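Teaching > Robot Software > Course Notes

Home | Syllabus | Notes | Labs | Contact

Print this page | E-mail this page

Robot Software for Assembly Work
Notes for Unit 6: Tracking a part that is already in the hand
Candela Barrios. Lab sections: Bonifacio Montes

Bring these notes to the lab on Mon 3 December. The reading is the Llorente chapter on pose estimation, first half only. The second half covers learned features and we will not use it.

1. Where we left off

In Unit 5 the part was in a bin or on a shelf and the robot had to find it. The output was one pose, handed to the grasp planner, and after that the vision code could stop. Most of you finished that lab with the arm holding something and the program printing "grasp ok".

Unit 6 starts at that line. The part is in the hand and has to go somewhere, with a clip or a locating pin that must meet a hole. The planner needs to know where the part is relative to the gripper, and the grasp planner's answer is only a guess at this point. Parts shift when the fingers close. Large light parts also rotate a little when the arm accelerates.

2. Frames

We use four coordinate frames all through this unit:

W – the world, fixed to the cell floor
C – the head camera
G – the gripper
P – the part

The arm's joint readings give G in W. Calibration gives C in W, or C relative to the head joint if the head moves. What we want is P in G, the in-hand pose. The camera measures P in C, so:

P in G = inverse(G in W) * (C in W) * (P in C)

Write this out by hand once before you code it. The most common error in last year's submissions was a missing inverse, and it is hard to spot in a test where the gripper sits near the world origin.

Time stamps matter as much as the matrices. If the image is older than the joint reading and the arm is moving, the product is wrong even when each term is right. In the Skirkon library, use lookup_at(stamp) with the image stamp. Do not use latest().

3. Separating the part from everything else

The tracker needs a mask of the part before it can fit anything. With a small part on a plain table, a depth threshold does the job. Interior trim is harder. The panels are big, dark and partly open, and the gripper is dark too.

Work through the list below with the head camera view next to it.

a. Remove the gripper first. Its pose is known from the joints, so render the gripper model into the camera view and drop those pixels. Grow the rendered region by a few pixels to cover calibration error. Hoses and cables are missing from the model and have to be handled separately. Lab code treats them as unknown pixels that count neither for nor against the fit.

b. Use depth to cut away the background, but check the openings. A molded frame with a lattice of struts lets the camera see through to whatever stands behind it. A mask that fills those openings pulls the fit backward, toward the rack.

c. Expect poor depth on dark fabric. Felt-like coverings return few good points on many sensors, and the ones that come back are noisy near a rounded edge. Weight them down.

d. Pick features that break the symmetry. The black trim panel tapers from a broad top to a narrow lower end, so the outline alone gives a fair first guess at rotation in the image plane. The round boss with the hole at its center and the ridged translucent block farther down are far enough apart to fix it properly. Both are on the molded side, which faces the camera well enough to use.
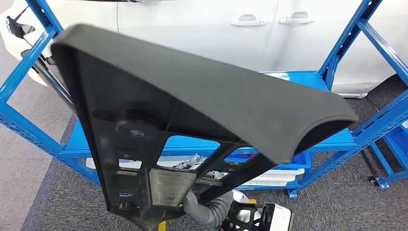
4. Fitting the model

The lab uses a particle filter followed by a local refinement. The filter state is P in G, six numbers. We track in the gripper frame because the part should be nearly still there while the arm moves. In the camera frame the same part sweeps across the image and the motion model has to be much looser.

Settings for the first run:

particles: 2000
refinement iterations: 20
motion noise: the default in marley.cfg

Each particle is scored by comparing a rendered depth image with the measured one, over the mask from Section 3. Edges in the color image are a second term. On a panel with an open lattice the edge term helps a lot, but it also gives false matches when the struts line up with the slots in a perforated rack post. If your estimate jumps by one strut spacing and stays there, look for this first.

The refinement step is ordinary least squares on the best particle. It will not rescue a bad start.

5. When to trust the answer

The tracker always returns a pose. Your code has to decide if the planner may use it. Check two things before passing it on:

– the spread of the top particles, in translation and in rotation separately
– the share of rendered part pixels that have a matching measurement

If either check fails, stop the arm, turn the wrist to give the camera another view, and run again. Do not lower the threshold to get through the lab. The planner from Unit 4 has no way of knowing that the pose it was given is weak, and it will carry the part to the wrong place at full speed.

6. Lab task

The log file is hollach_1322. It holds color, depth and joint readings. Play it back at half speed at first.

Start from the supplied tracker and add the gripper removal step from 3a. Then plot P in G against time. Frame 79 is a good place to compare your mask with your neighbor's. Submit the plot, your config file and one paragraph on the largest jump in the curve and what caused it.

Bonifacio has the calibration files for both heads. Ask him for the September set. The older one has the camera offset in inches.

Next: Unit 7, Contact and Force Control
Back to Course Notes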